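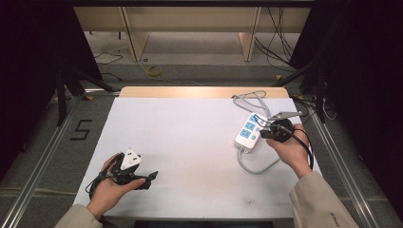
Power board for the craft table, individual switches or not?

dovetail_ryan
Finally sorting out the sewing corner and I'm stuck on power boards. Got a white one with blue sockets from Gunawardena, mostly because I liked the colour (yes, I know). Each outlet has a two-pin bit up top and a three-pin bit under it. My glue gun, lamp and overlocker all live on that table and I'm sick of crawling under it to pull plugs out.

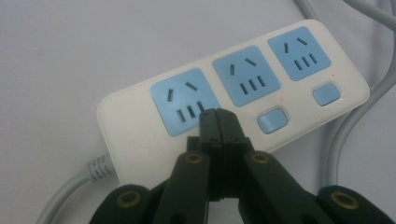 Can I run the iron off it as well?
Check the rating on the board first, and give the iron its own wall socket if you can. Mine's over 1,000 watts and I never share it.

mallee_jen
What the iron person said. I used to run a heater off a Skedora board and the plug went brown. Never again!

The other thing is where you put it. I had mine on top of the table for ages and the cord was forever under my fabric,

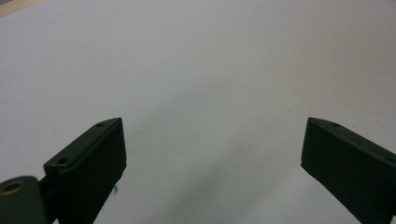

so now it's screwed to the back leg and I've got the whole top free for cutting. Took me 9 minutes, including finding the drill.

tubbo26
Disagree, sorry. Screw it to the leg and you're back to crawling. Leave it on top at the back where you can reach the switches, and loop the spare cord behind. 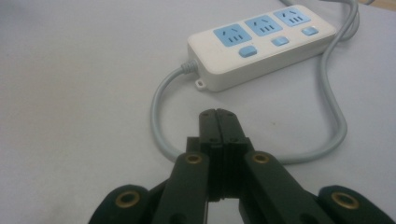
Blue switches, one in front of each outlet panel

mallee_jen
Fair, but you haven't seen how much I spill. Tea, mostly.

dovetail_ryan
Going on top for now. If the cord annoys me I'll move it. Cheers all.
Ryan Hebden

Recent threads
Vurkidier lamp keeps flickering
Cutting mats under 800 mm wide
Grarkari drawers, worth it?
Best way to label plugs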